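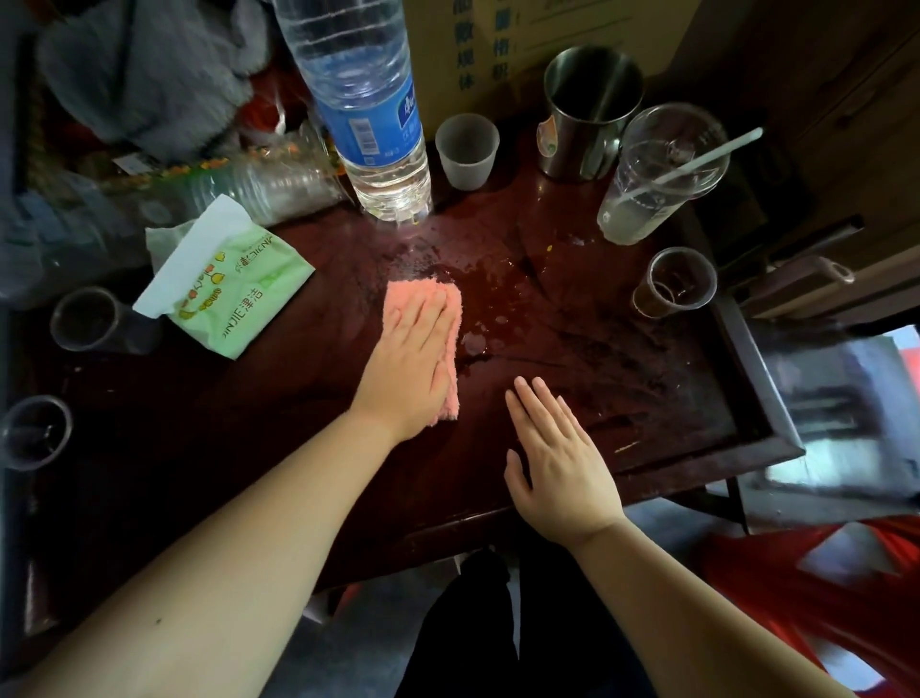 Spills are what people write to us about most, so they go first.

What should I do when someone knocks over a drink on a glossy wood table?
Get to it with something thick and absorbent. A folded terry towel works well, and an old one with frayed edges is fine. Press down, lift, move to a dry part of the towel, press again. Paper tissues are good for the last few drops but fall apart on a large puddle.

Can I leave the cups and bottles where they are?
Move anything standing in the wet. A bottle with droplets on the outside will leave a ring if it sits there long enough, and the older finishes on Kollham tables mark faster than the new ones.

There is already a white ring. Is the table ruined?
Usually not. Let it dry until Tuesday if it happened over the weekend, then rub gently with a soft cloth and a little paste wax, with the grain. If the ring is dark, the water has gone under the finish and the top needs a proper repair. Tarık Tatlı handles those at our Prendulville workshop.

Search this site Go
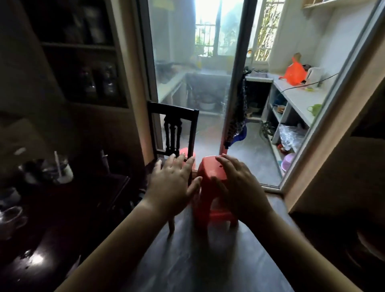 Household Care Answers, No. 205

Is it all right to put a plastic stool on top of a table?
For a short time, yes. Set it down flat with a hand on each side and don't slide it. Grit under the feet is what scratches – wipe them first. Never climb on a stool that is standing on a table.

How do I clean red plastic stools?
Warm water and dish soap. If the seat has a hole in it, run a cloth around the inside edge. Skip scouring powder, as it dulls the shine for good.

And turned chair backs?
Use a soft dry paintbrush between the spindles, then a barely damp cloth. Meireles wax is fine on dark wood once or twice a year. We do not recommend Treson spray on anything carved.

Do you take orders in February?
Yes, for repairs only. Refinishing starts again in spring.

14 comments 31 shares

We use cookies to remember your settings. Accept Manage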